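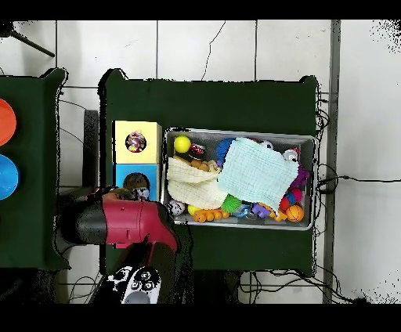

Nernico Toy Library in Fustville is looking for people to join our sorting and packing crew for the summer lending season, and we'd love to hear from you! We lend toys to 167 families, and every last one of those toys gets tipped out, checked, wiped and put back together between borrowers. It's a bigger job than it sounds. A bin comes back with balls, soft toys, a little red car and a couple of cloths all in together, and the shape-sorter cubes come back with other toys stuffed inside them (our borrowers are creative). Your job is to get everything back to its own set so the next kid gets the whole thing.

What you'd be doing

Unpacking returned bins at the green tables and matching the contents to the set cards
Checking for cracks, loose seams and missing pieces
Wiping down hard toys and putting soft toys and cloths aside for the wash
Repacking sets, labelling them and getting them back on the Ferraro shelving in the right order
Ringing families about missing bits – always in a friendly way, things do turn up under couches

Who we're after

You don't need any experience with toy libraries. You do need a good eye for small differences, because we own three farm sets and the animals are very nearly the same size. You'll be up and down a fair bit and some of the bins are heavy, so let us know if lifting is a problem and we'll sort out a different mix of jobs. If you like jigsaws, tidying the third drawer, or finding the matching lid for a container, you will be very happy with us.

A Working with Children Check is required. We'll help with the form if you haven't got one.

Hours and pay

We have two paid casual spots at 15 hours a week, school hours, with a few extra shifts in the lead-up to Christmas when returns pile up. Pay is at the casual award rate. There are also unpaid places for anyone who can only manage a morning here and there – you'd get a free family membership, normally $40 a year.

Training is one morning on the floor with the current crew, plus a run through Bastis, the lending system we switched to in October. It's still new to all of us, so you'll be in good company.

How to apply

Drop a short note in at the front desk or post it to Nernico Toy Library, Fustville. Tell us which hours suit you, whether you want paid or unpaid work, and a bit about yourself. No need for a formal résumé. Applications close Nov 19, 2018, and we'll ring everyone who applies, whichever way it goes.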